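Workshop Tips: Opening Up an Old Desktop Computer
By Nives Sartori

Shut the computer down from the menu, pull the power cord out of the wall and hold the front button in for a few seconds. Unplug everything else and carry the case to a table with good light. A folded towel keeps the feet from scratching the wood. Do not work on carpet.

Touch bare metal on the case before you reach inside, and again whenever you have walked away and come back. Take off rings and watches.
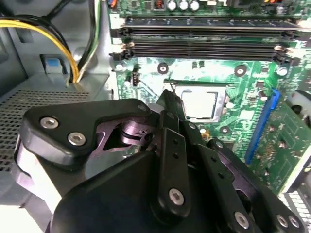
Screws go into an egg carton, one cup for each part they came from. Guido Gatti uses strips of masking tape and writes on them, and that works just as well if you don't move the table.

If you take the processor out, raise the lever fully first and lift the chip straight up by its edges. Wipe off old thermal paste with a lint-free cloth and rubbing alcohol. Paper towels leave fuzz. New paste goes on as a dot the size of a small pea.

Memory sticks are easier. Push the latches outward and the stick lifts. When it goes back, match the notch before you press.

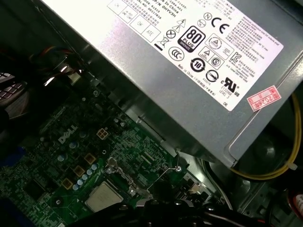

Never open the power supply itself. It can hold a charge long after the cord is out, and there is nothing in it to clean that a few puffs of canned air through the grille won't reach. Write down what the label says before you shop for a replacement. The part number matters most on a brand-name machine, and the efficiency badge is worth noting too: an 80 PLUS Bronze unit like this one should be replaced with Bronze or better. Check that the new plugs match the old ones. Many Dell desktops don't use the standard set.

Keep the can upright and hold fan blades still with a finger while you blow. 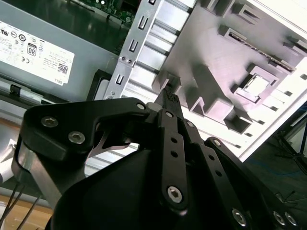 Cables come out by the plug, never by the wires. Feel for the small clip, press it, and rock the plug gently. Before closing up, tuck loose cables away from the fans and tie them with a soft strap. I buy a roll of 100 and it lasts for years.

Leave the cover off for the first start and keep your hands out. If the fans spin and the screen comes on, shut down, unplug and put the cover back.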